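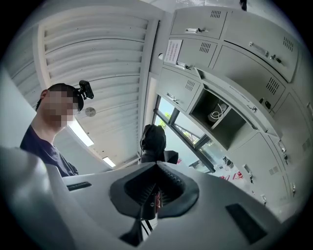
*Begum*

## Unit 8: Lockers and shared storage

Metal lockers in a bank are treated as one piece of furniture. Record the bank first, then the single doors.

- Number doors top to bottom, then left to right. Filside has 178.
- Keys go on the board in door order. Spares are kept apart, in the Rernis box.
- Leave ceiling fixtures clear when stacking anything on top. Minimum gap: 40 cm.

Gray paint shows scratches less than white. Check hinges by hand.

Reading for next time: handout p. 19, "Assigning and reassigning."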